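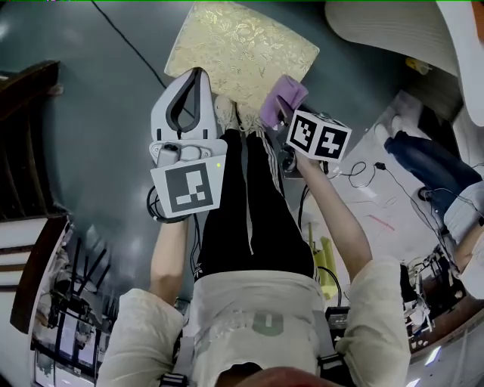 Fig. 1. Gold cushion, embossed floral pattern, on a glossy floor.

Soft Furnishings for the Home, session 8: Cushions and where they end up
Notes by Bradley Naylor

Welcome back, everyone, and thank you for bringing in so many covers last time – I had no idea this group owned that much corduroy.

We'll start with raised patterns. An embossed design like the floral one in Fig. 1 depends a great deal on the light, so when you're choosing a cushion, carry it over to the window (or wherever it is going to live) and turn it a few times before you make up your mind. Gold is especially changeable. I have a gold one at home that looks almost brown by suppertime, and I've grown fond of it.

Now, floors. Cushions do land on them, and a shiny floor shows every crumb, so sweep first if you plan to sit or stretch out down there. Pick the cushion up with both hands, one at each side, and give it a gentle shake. Please don't haul it up by a corner! Corners go limp soon enough on their own. Then press the sides in toward the middle, let go, turn it a quarter and do it again.

For raised fabric, use the soft brush on the vacuum, on low, and go easy over the flowers. Check the care label before any water comes near it. Graham Wainwright will bring his sample book in September, with the Zilholm and Drimari fabrics, and you'll be welcome to handle all of it.

For next time: choose 2 cushions from one room, swap their places for a few days, and jot down what you notice. A few lines are plenty – I do read them all.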